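Was der Boden erzählt

Vom langen Leben alter Dielen und davon, warum man sie nicht zu früh aufgeben sollte

24. September 2023

In der Wohnung meiner Großmutter gab es eine Diele, die man nachts nicht betreten durfte. Sie lag gleich hinter der Küchentür, zwei Schritte vor dem Büfett, und wer an die Keksdose wollte, musste einen großen Bogen um sie machen, sonst knarrte es durchs ganze Haus. Ich habe diesen Bogen so oft geübt, dass ich ihn vermutlich heute noch im Schlaf gehen könnte, obwohl die Wohnung längst anderen Leuten gehört und die Küche, wie ich gehört habe, inzwischen gefliest ist. Schade um die Diele, denke ich manchmal.

An sie musste ich denken, als ich im April bei der Parkettwerkstatt Tóth in der Tür stand und mir erst einmal der Geruch entgegenkam: Leinöl, Sägemehl, ein wenig Kaffee. Die Werkstatt liegt in einem Hinterhof, man läuft leicht daran vorbei, und drinnen lehnen die alten Stäbe bündelweise an der Wand, Eiche vor allem, dazwischen etwas Buche und ein Rest Kiefer aus einem Schulhaus. Jedes Bündel trägt einen Zettel mit Straße und Stockwerk. Wer in der Stadt ein Stück seines Bodens verloren hat, durch einen Rohrbruch etwa oder durch einen Kachelofen, der irgendwann weichen musste, findet dort mit etwas Glück Holz aus demselben Jahrzehnt.

Man unterschätzt ja leicht, wie viel ein Boden mitmacht. Wände werden gestrichen, Möbel kommen und gehen, aber der Boden bleibt liegen und nimmt alles auf, die Stuhlbeine, die Hundekrallen, den Sand vom Sommer, den umgekippten Rotwein von Silvester. Ein ordentliches Stabparkett lässt sich mehrmals abschleifen, bevor die Nutzschicht zu dünn wird, und doch wird in der Werkstatt vom Schleifen erstaunlich oft abgeraten. Erst einmal gründlich reinigen, heißt es dann, eine Nacht trocknen lassen und am Morgen noch einmal bei Tageslicht hinschauen. Viele graue Böden sind unter ihrem Grau noch ganz munter.

Bei uns zu Hause ging es um 900 Stäbe Fischgrät im Flur und im vorderen Zimmer, verlegt in einer Zeit, als man das Muster noch mit der Schnur auslegte — und ein bisschen schief, wenn man von der Wohnungstür aus schaut. Wir haben lange überlegt, ob wir das richten lassen. Dann haben wir einen Nachmittag auf Knien verbracht, mit Spachtel und Staubsauger die Fugen ausgekratzt und dabei eine Stecknadel, eine Haarklammer und einen Groschen gefunden. Die Stecknadel steckt jetzt am Küchenkalender. Gerichtet wurde nichts.

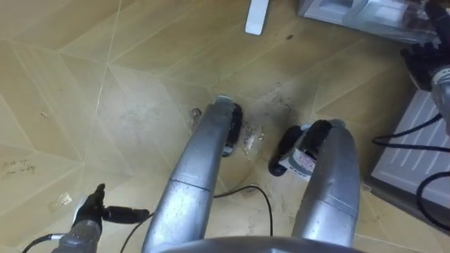
Redaktion Wohnen & Handwerk

Winkel und Zacken in hellem Holzton sind überhaupt wieder sehr beliebt, auch dort, wo gar kein gewachsenes Holz mehr liegt. Schwarze Schlieren, Staub und Krümel sammeln sich auf so einer hellen Fläche freilich genauso gern wie auf alter Eiche, und man sieht sie vor allem, wenn man von oben draufschaut. Weich ausfegen, nebelfeucht wischen, Abriebspuren mit einem sauberen Tuch und etwas Geduld bearbeiten, mehr braucht es im Alltag selten. Von Scheuermilch lassen Sie bitte die Finger!

Wer ölt, der öle dünn. Ich habe das beim ersten Mal nicht geglaubt und wochenlang auf einem Boden gelebt, an dem die Socken kleben blieben. Zwei hauchfeine Schichten, dazwischen Geduld und offene Fenster, und die Lappen danach ausgebreitet draußen trocknen, weil sie sich zusammengeknüllt von selbst entzünden können. Das vordere Zimmer riecht bis heute an warmen Tagen ein wenig nach Leinöl, und ich mag das sehr.

Und seit dem Frühjahr knarrt es auch bei uns, gleich neben der Garderobe. Man könnte den Stab lösen und neu verkleben, die Werkstatt hat es uns freundlich angeboten. Wir gehen vorläufig außen herum.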